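February, late evening

Today the arm stopped again, and this time it was not a small stop. It was at trial 522 when one finger of the gripper pushed against the metal floor of the bin and the arm did not feel it. It kept going down for 2 seconds, maybe less, and then the controller gave a force error and locked the brakes. I was at my desk and I heard it before I saw it – a short, ugly sound, like a chair pulled over stone.

I pressed the emergency stop, although everything was already standing still. Then I wrote down the joint values and went through the log.
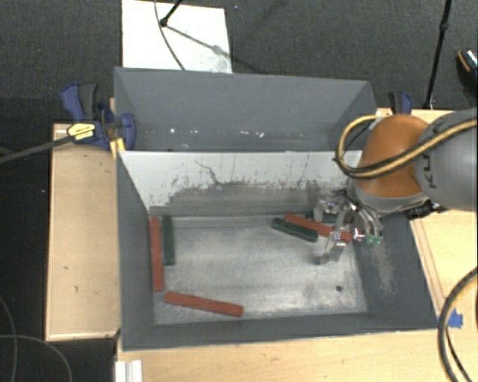
The log says that the force reading was drifting since the morning. At the start the error was small, and after lunch it was over 7 newtons with nothing in the hand. The Takács driver should zero the sensor before every grasp. After the update from Prasbridge it does this only once, when the program starts. I did not read the notes of the update carefully, so part of the fault is mine.

I have put the old driver back and lowered the speed to 34 percent. I also wrote to Urkness to ask if a finger joint can be bent inside without showing it. They answer slowly.

What worries me more is that my hand was in the bin ten minutes before, to turn a block. The arm was paused, but the brakes were not on. Tomorrow I will ask for a proper key switch.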